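Istell Parish Records Box

The Istell box is supplied to local history societies, parish archives and reading rooms for the storage of loose papers, photographs and rolled maps. It is made from acid-free board and delivered flat in packs of 20. Each box holds up to 300 single sheets.
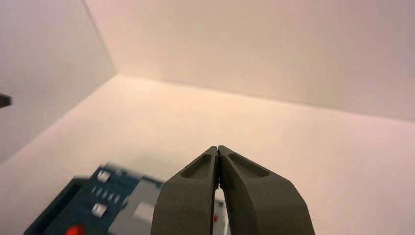
Dark grey gripper fingers, close view

Labels are sold separately in rolls of 1,000. Societies taking part in the Vilinlow townland survey may order at the member rate until the end of May.

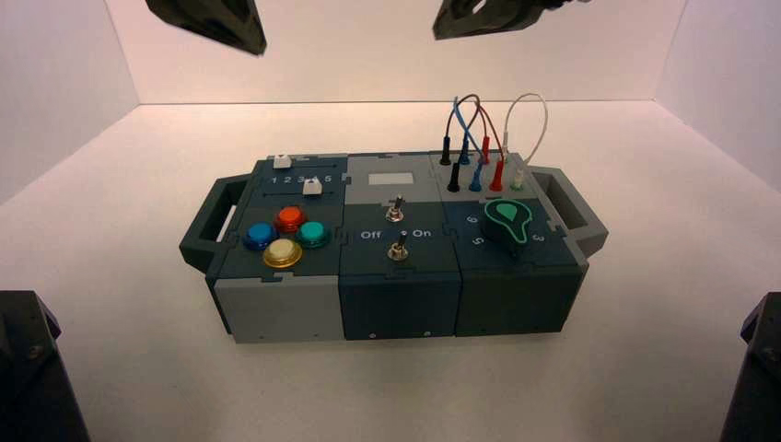 Full boxes should be stored flat, no more than 5 high, and away from outside walls. Deeds with wax seals require the deeper Amato tray. For transfer between buildings we recommend the Derka carrying case, which has a handle at each end, as the blue-grey and light grey control box does, and should be lifted by both.

Orders: Silvana Araújo, Supplies Office
Advice on storage: Fiorella Caputo, Records Care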